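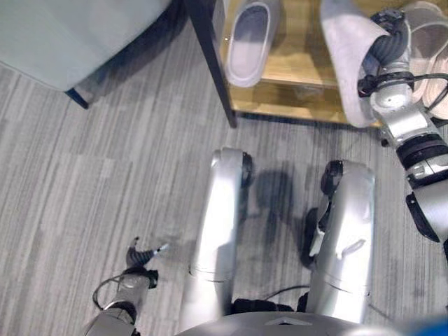 Home Organization Basics -- Unit 4: Shoes by the Door
Handout for the Saturday group, Pandville
Instructor: Orsolya Takács

Welcome back! Last unit was closets, and I loved seeing your before-and-after sketches. Now we get to my favorite small job in the whole house: the shoe rack.

Where it goes
Near the door is the usual answer, but beside a sofa or a reading chair works beautifully for slippers. Leave a strip of open floor between the rack and the next piece of furniture so a vacuum head can get through.

Loading the shelves
Work one pair at a time. Toes all face the same way (pick one and stick with it!). House shoes and slippers go on the shelf you can reach without bending much, and heavy boots go at the bottom. Light-colored slippers show every smudge, so wipe the soles before they go back on the wood -- a damp cloth is plenty.

Depth
Measure your longest shoe before you buy anything. A shelf 14 inches deep suits most households. Kedir Ambaye brought in measurements for a 32-inch-wide rack last time, and we'll use his numbers for the layout drawing.

For next class
Empty your own rack completely, pair everything up, and set a timer for 15 minutes to put it all back. Write down any singles left over. Bring the list, plus a tape measure and a pencil.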